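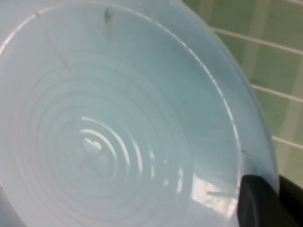

4.2 Who takes the throw-in?

Coaching manuals treat the throw-in as a solved problem. The ball is dead, the thrower is unmarked, and his team has at least a moment to arrange itself. Yet in our match recordings the side taking the throw lost the ball within eight seconds more often than it kept it. Dillholm, the lowest-placed of the six clubs in the sample, lost it so reliably that their own supporters could be heard on the audio track groaning before the ball had left the thrower's hands.

The previous section dealt with where throws were taken and how far they traveled. We turn now to the choice of thrower, a matter on which the literature is thin and club staff are not. Each of the coaches we interviewed had a firm view. The views did not agree, and in two cases the coach's view did not agree with what his team did on Saturday.

We coded 3787 throw-ins over one full league season. A throw was counted as kept if the throwing side still had the ball eight seconds after release, or had won a foul or a corner in that time. Winning another throw-in was coded separately. We had expected this category to be a footnote. At Viltton it was closer to a style of play, with the ball progressing up the line in a series of short hops off opposing shins, and we came to look forward to it.

Three clubs (Cendo, Giraldo and Viltton) gave the job to the nearest fullback almost without exception. The other three let whoever was closest pick up the ball, at least in principle. In practice the closest player often picked it up, looked at it, and handed it to someone else. We call this a handover. It cost a median of six seconds, during which the defending team did what any defending team would do with six free seconds.

Handovers turned out to matter more than the identity of the thrower. Throws taken without one were kept more often at every club, and the gap was widest in the defending third, where one might have hoped for some urgency. Once handovers were set aside, fullbacks were no better at keeping the ball than anyone else. This finding was not popular with the fullbacks. One of them asked whether we had ever tried to throw a ball to a winger who was tying his shoe, and we have to grant that our coding sheet has no column for it.

The long throw deserves separate mention. Giraldo employed a specialist, a center back who crossed the full width of the field to take any throw within range of the penalty area. Spectators loved him. His throws produced one goal in the season, and it was scored by the other team, from the counterattack. The coach described the tactic in interview as "a real weapon for us" and declined to be drawn on the direction in which it was pointed.

Figure 3 (not reproduced in this version) plots the share of throws kept against the time from dead ball to release. The curve falls steeply over the first few seconds and then flattens out, which suggests that a team that has already dithered loses little by dithering further. Several teams appear to have reached this conclusion on their own.

Some caution is due. All coding was done by the two authors, Joly and Pacheco, who watched an overlapping set of 18 matches to check that they agreed. They did on release time and on outcome. They agreed less well on what counts as a handover, mainly in cases where a player picks up the ball, shapes to throw, thinks better of it, and drops it for a teammate who is already walking away. Jérémie Joly coded these as handovers. Nelly Pacheco coded them as despair, and was asked to recode. The results reported here use the stricter definition, in which a second player must touch the ball with his hands.

We also cannot rule out that teams hand the ball over because they are under pressure and have no good option to begin with. In that case the delay is a symptom and hurrying would not help. Section 4.3 takes this up by comparing throws with at least one unmarked receiver within ten yards against those with none.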